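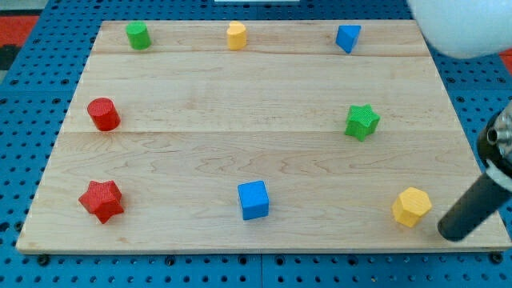

Orstead, January 2024

Report on the demonstration day, Muvgate tabletop handling project

The demonstration day agreed in the May work plan has been held. We had planned for 50 visitors and the room was full for both sessions. Rainer Eichhorn led the visit and took the questions. Your program officer joined the second session.

The main station was the sorting board. Colored plastic blocks are set out on a maple board, well apart from each other, and the arm is asked for one of them by color, by shape, or by both. The set includes cylinders, stars, a cube and a hexagonal prism. Visitors chose the requests and were free to rearrange the blocks between runs. Several tried to make it hard by asking for a star without naming a color when there was a green one and a red one on the board. The software, Zita, is meant to ask back in that case. It did so in the first session but picked a star without asking once in the second. We have logged this as a fault.

Most questions were about speed. The arm was run at its reduced setting all day — this was a condition of our safety review — and a number of visitors found it slow. We will show a short run at normal speed behind a screen next time.

Work since the last report: the team has recorded 1,627 runs on the board, which meets the target for this period. The blue pegboard table has replaced the old bench, so the board can be bolted down in a known place. Setup now takes 9 minutes.

Spending is within budget apart from travel, where we are over by some 2 percent. The cost of moving the equipment to the Long building was higher than quoted. We ask to cover this from the unused printing line.

Still open are the fault in Zita described earlier, the visitor feedback forms, which have not all been typed up, and a date for the second open day. Rainer Eichhorn will send the feedback summary separately.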